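Four floors of noise: a day at the Koker open house

I got to Fultholm on the first train that would have me, which meant I was standing outside the Koker building a good half hour before the doors opened, eating a cheese roll in the drizzle with a handful of other people in band shirts. If you've never been, Koker is an old seed warehouse by the canal that now holds rehearsal rooms, two studios, a small record-cutting business and a venue in the basement. Once a year they open the whole lot up and let the public wander round. This year it fell on Fri 20 December, and I'd had it on the kitchen calendar since July.

I should say I'm a listener and a very poor bass player. I write this blog because I love bands, and I particularly love bands nobody has paid for yet. So a building full of them, with all the doors propped open, is my idea of a very good day out.

You get a paper map on the way in, with the rooms marked by letter, and a wristband. I ignored the map and went straight down to the basement because I could hear somebody checking a snare drum. One hit, wait, one hit, wait. The sound person was doing it with the house lights up and explaining each step to a row of teenagers sitting on the edge of the stage, and I stayed for the whole thing. She showed them what the drum sounded like with the gate off, then on, then with far too much reverb (huge laugh), then the way she'd really run it for a punk band in a low room. I've been going to gigs for most of my life and had never properly understood what a gate did. I do now!

The basement holds 85 people. You feel every one of them when it's full, I'm told, and having stood in there with perhaps half that I believe it. There's a pillar slightly left of centre that has been padded with carpet and covered in stickers, and the regulars all seem to have an opinion about which side of it to stand. Go right. The guitar cabinet points straight at you if you go left.

First floor is rehearsal rooms. Some of the bands had agreed to practise with the door open, which must be horrible for them and was brilliant for us. I listened to a three-piece run the same eight bars over and over, arguing in between about whether the change should land on the one or be pushed. They tried it both ways. The pushed version made the hairs on my arms stand up and the drummer still didn't like it. I left before it was settled and I've been wondering about it ever since.

Next door was a choir of sorts, all women, all singing in what I'd call a yell if it hadn't been so perfectly in tune. No instruments apart from a floor tom. They did a song about a bus route being cut, and it was far more furious and more moving than a song about a bus route has any right to be. The last verse is just the names of the stops. I asked if it was recorded anywhere and they said soon, and gave me a badge.

Coffee on the landing, served from a hatch. Good coffee, cash only, bring coins. 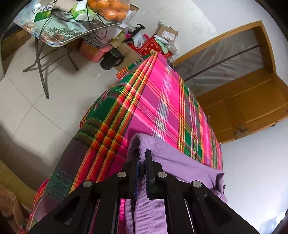

The part I'd most looked forward to was the Bakhtiari session at midday. They're the band I came for. I've played their last EP so often that my neighbour hums it, and I'd never seen them in a room before. Studio B had been laid out with cushions and benches, and they played stripped down, with no drum kit, just a hand drum and two guitars and that voice. They did the new single, then told us how it had been written, in a rented flat over a fish shop with a mattress pushed against the window to keep the peace. The sleeve for it is all loud checks, and if you picture a bright plaid bedsheet with big hot-pink blocks and dark green between them, crossed with orange and yellow and red, you're very close to the colours they've gone for. It suits the song. It's a loud, warm, slightly cross piece of music about being priced out of the street you grew up on, and a tasteful grey cover would have been all wrong.

What I hadn't expected was how funny they were. On record they come across as quite stern. In the room they kept stopping to correct each other's stories, and there was a long detour about a van with no reverse gear which I won't attempt to retell. Then straight into the slow one, the one that closes the EP, and the whole room went completely still. You could hear the heating pipes. I looked down at my shoes for most of it because I was in danger of crying in front of strangers, and when I looked up the man beside me was doing the same.

They took questions afterwards. Someone asked if they worried that writing about their own town would put off listeners elsewhere. The answer was that every town has that street, and that the most letters they get are from people who've never been within a day's travel of theirs. Someone else asked about the tuning on the second song and got a proper, full answer with a demonstration. I wrote it down wrong, so please don't ask me.

After that I needed some air and walked along the canal to the footbridge and back. If you go next year, do the same, there's a bakery on the other side that sells a sort of flat onion bread and it was still warm.

Second floor: Gevholm. I knew the name from the run-out grooves of several records I own, and had always imagined a big firm. It's two rooms and a lathe. They cut short runs of lacquers and dubplates, mostly for bands in the region, and they did a live cut for us from a tape made downstairs that same morning. We went in a few at a time and were asked not to lean on anything. Watching the groove appear under the microscope was one of the best things I've seen all year. When the singer came in the line started to wobble, and when the bass dropped the wobble turned into great fat waves, and I made a noise out loud. So did everyone else, to be fair.

They keep a ledger of everything they've cut, all in pen, and the newest entry was number 2453. You're allowed to leaf through the older volumes. I found a single I bought on a school trip, number 1809, with a note in the margin saying "too much hi-hat, told them, they like it". I've just played it again at home and there is too much hi-hat, and I like it as well.

A few practical things about the Gevholm talk, as I know some of you make your own records:

They'd far rather get a mix with some room left in it than one that's been squashed flat.

Keep your loudest song away from the end of the side. The closer you get to the middle of the disc, the less space there is for detail, and bright vocals suffer first.

Shorter sides sound better. They said this several times, with feeling.

Ask for a test cut and listen to it on your worst record player as well as your best.

The top floor is offices and a long room under the roof where the stalls were. Zines, tapes, patches, a table of second-hand effects pedals that I had to be very firm with myself about. I came away with two tapes and a lyric booklet with a hand-printed cover. One of the tapes is just recordings of the building, lifts and doors and bands through walls, and it's lovely to have on while washing up.

There was a panel up there too, on what happens to places like this when the rents around them go up. I'd half thought of skipping it for another go at the snare drum. I'm glad I stayed. It got heated, in a good way. One side of the room felt bands should be singing about it and the other felt bands should be turning up to planning meetings about it, and a woman near the front stood up and said she did both and would welcome company. Big cheer. Koker's own lease has 4 years left on it, which was said quite plainly from the stage, and I could feel people doing the sums. They're trying to buy the building. There's a bucket by the door, and a membership scheme I've now joined.

The evening show was back in the basement. I'd lost my feeling in both feet by then and didn't care. The three-piece from the first floor opened, and yes, I listened very hard for that change. They'd gone with the pushed one! The drummer grinned all the way through it. The choir came next and had the entire room shouting out bus stops, including several of us who'd learned them that morning, and then Bakhtiari plugged in properly and played everything twice as fast as it is on the record. I stood to the right of the pillar. My ears were fine, I had plugs in, please wear plugs.

I missed the train I'd meant to get and sat on the platform with a bag of chips and the map spread out on my knees, finding all the rooms I'd walked straight past. There's a whole listening room on the second floor that I never set foot in, and something marked "organ (ask)". I didn't ask. I'll be asking next time.

Entry was free, the lift works, and there's step-free access to every floor except the basement, where you need to go round by the loading door and ring. Dogs aren't allowed in while anyone's playing. The Bakhtiari single is out on tape now and the vinyl follows once Gevholm have finished with it.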